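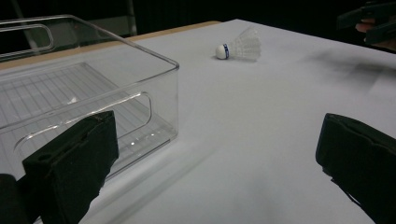 1. Status at 22nd January

Project: Jirnesora, recording and policy software for hand-held gripper data
Prepared for: Theodorakopoulos Fund, technical programs
Prepared by: Udum, Gratodthorpe office

The recording pipeline is in daily use and the training set is behind target. The agreement calls for 3,000 accepted episodes by the end of May. The current total is 2,447. Recording speed is no longer the limit. Most of the shortfall comes from episodes rejected by the pose tracker, covered in section 3.

2. Perception

Clear plastic remains the hardest case for the depth module. With a transparent bin on white paper, the stereo estimate tends to settle on the table behind the wall, and the planner then treats the wall as free space. In the old release this produced paths that passed through the rim on the way to a shuttlecock on the far side.

The module now predicts the rim as a closed curve from its highlights and extrudes the walls down to the table plane. Handle cutouts were at first read as gaps in the wall. They are now filled before the planner sees the geometry. Rims that run out of view are still closed too early in a minority of views, and a fix is in review.

Small pale objects on white paper are found reliably when they have a dark marking. The detector leans on the band of the shuttlecock more than we would like, and we plan to retrain with the band masked out in part of the data.

3. Pose tracking

The tracker relies on visual features between inertial updates. When the view holds little except bare tabletop and the fingers, the feature count drops below the threshold and the estimate drifts. The fingers make this worse: holes and scuffs on them are strong features that move with the camera, and the tracker read them as evidence that the camera was standing still.

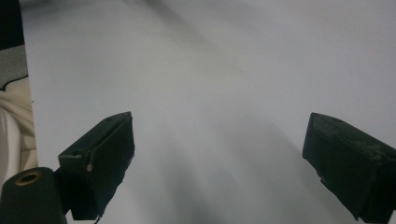
Figure 2. Fingers open over a plain pale surface, nothing held.

Three changes went in this period:

- A fixed mask covers the gripper body, and a second mask follows each finger as the opening changes.
- When features run low, the tracker holds its last good map and widens the uncertainty instead of starting a new map.
- Soft shadows are excluded from matching. They moved with the operator and gave false tracks.

We reran 1,150 stored episodes through the new build. Episodes with a single low-feature stretch are mostly recovered. Episodes with repeated stretches are not, and these stay rejected - we do not intend to loosen the acceptance test to reach the target.

4. Tooling

The review viewer now shows tracker confidence under the video, so a reviewer can jump straight to the weak stretch. Export to the training format runs on the same machine and no longer needs a manual copy step. Calibration files carry a version number, and the loader refuses a mismatch.

5. Next period

- Merge the rim fix and repeat the planner tests with clear bins.
- Retrain the detector with masked markings.
- Resume recording on the new tracker build.

No change to the budget is requested. The May date stands.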